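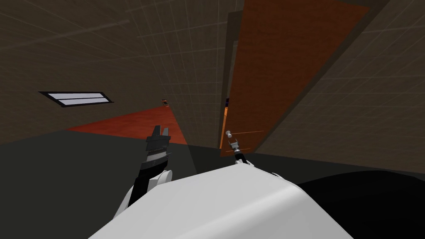
Home Trains Bridges Ships Ask Us Grown-ups

September
By the Bozsik Young Readers desk

How do you stop two trains meeting in the middle?

Railways like to have two tracks. One is for trains going, the other is for trains coming back, and everybody passes with a friendly toot. Two tracks cost twice as much as one, though, and plenty of the people who built railways had spent all their money by lunchtime. So they built one track and ran the trains both ways along it.

You may have spotted the problem.

A train can't swerve. It can't pull over onto the grass to let somebody by. A car driver who sees trouble might stop in the length of a tennis court, but a loaded train of 1000 tonnes needs a great deal more room, and by the time the driver has seen the other train there may not be any. The answer, then, is to make sure the two trains never get the chance to be introduced.

The stick

Let's make up our minds to run a train from Cisinley to Penora. There's a station at each end and a single track between them, with a tunnel, two bends and a lot of sheep.

The oldest good idea is a stick. It really is a stick, or close to it: a piece of wood or metal as long as your arm, with CISINLEY – PENORA on it in large letters so that nobody picks up the wrong one. Railway people call it a staff, which sounds more important.

The rule is very short. If you are driving a train between Cisinley and Penora, you must have the staff with you. No staff, no go. It doesn't matter if you are late, or if the passengers are making faces, or if you can see perfectly well that the line is clear as far as the first bend.

There's only one staff. A staff can only be in one place at a time, because that is how objects work. So there can only be one train.

When the driver gets to Penora, the staff is handed to the signaller, who gives it to the driver of the next train going back to Cisinley. Back and forth it goes, all day long, the best-travelled stick in the district.

The trouble with the stick

It works beautifully as long as the trains take turns. One goes up, one comes down, one goes up. But railways don't always behave so neatly. Suppose it's the day of the Penora show, and two trainloads of people want to go up before anybody wants to come down. The first train leaves Cisinley with the staff. Now the second train is sitting at Cisinley, full of children and prize chickens, and the staff is at the other end of the line.

In the early days somebody had to go and fetch it. They might walk, or ride a horse if there was a horse. Everyone else sat and listened to the chickens.

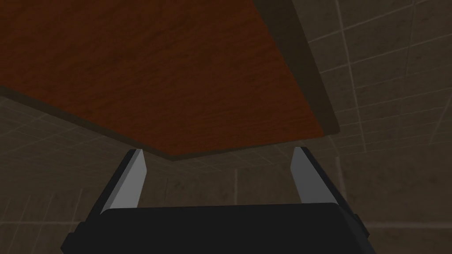

To get around this, railways added tickets. The signaller showed the first driver the staff, so the driver could see it was safely at Cisinley, and then wrote out a paper ticket that said, more or less, "You've seen it, off you go." Once that train had arrived at Penora, the second train could follow with the real staff. The ticket box was often locked, and the key that opened it was fixed to the end of the staff. You couldn't write a ticket unless the staff was right there in your hand, which put a stop to wishful thinking.

Tickets helped, but you still had to know beforehand which way the trains would be going. If plans changed after the staff had left, you were back to the horse.

The clever machine

Then somebody brought in electricity. Picture two heavy metal cabinets, one at Cisinley and one at Penora, joined by a wire. Each cabinet is full of staffs, or of flat metal discs called tokens that do the same job and are easier to carry. The cabinets talk to each other, in a manner of speaking. As long as every token is safely inside one cabinet or the other, you can take one out. The moment you do, both cabinets lock, and neither will give up another token until the first has been put back at either end.

So you can have a whole drawerful of tokens and it's still as if there were only one. Ten trains in a row could go up to Penora, each with its own token, and no one would have to saddle anything.

To get a token out, the two signallers had to work together. They spoke in bell codes, with a different number of dings for each message. The one at Cisinley would ding to say, "May I send you a train?" and the one at Penora would ding back to agree, then hold down a button or a plunger while the token came out. If Penora had wandered off to make a sandwich, Cisinley got nothing. The machine didn't care how nicely you asked.

Handing it over at speed

Not every train stops at every station, and drivers of fast trains don't enjoy slowing down to collect things. So tokens were often put in a leather pouch on a big hoop. The signaller stood beside the track and held the hoop up, and somebody on the engine leaned out and put an arm through it as they went past. At the same time they dropped off the old one.

It took practice. Being hit on the arm by a metal hoop hurts, and a good many tokens ended up in the ditch. A lost token was a serious matter, too. The cabinets stayed locked until it was found, so if you dropped it in the nettles then into the nettles you went.

Try it at home

You'll need a hallway, a wooden spoon and at least four people who are willing to be trains. Call one end of the hallway Cisinley and the other end Prudunham, for a change. Nobody may enter the hallway without the spoon. Put two trains at each end and see how long it takes to get everybody to the opposite side. Then try it with three trains at one end and only one at the other, and somebody will soon be complaining that the spoon is in the wrong place. They've just discovered why the cabinets were invented.

Please don't do the hoop part indoors.

Do trains still do it?

Some do. Lots of heritage railways still use staffs and tokens, and if you stand near the engine at a passing place you may see one change hands. Other lines have swapped the metal for radio messages and computers, where the token is only a message on a screen in the cab. It can't fall in a ditch, though computers have found other ways to be annoying.

The rule hasn't changed in more than 100 years, however. One piece of track, one token, one train.

Questions you sent in

What if a driver goes without the token by mistake? It's a very big mistake. The signals are there to help prevent it, and on many lines the starting signal can't be cleared until a token has been taken out.

Could you make a copy of the staff? You could, and you would be sacked before you'd finished painting it.

Why did one reader find the number 179 stamped on a token? Most likely so the railway could keep track of it. Tokens had numbers so that the signaller could write down which one had gone with which train, and who had it last when it went missing.

Next month: points, and why they're called that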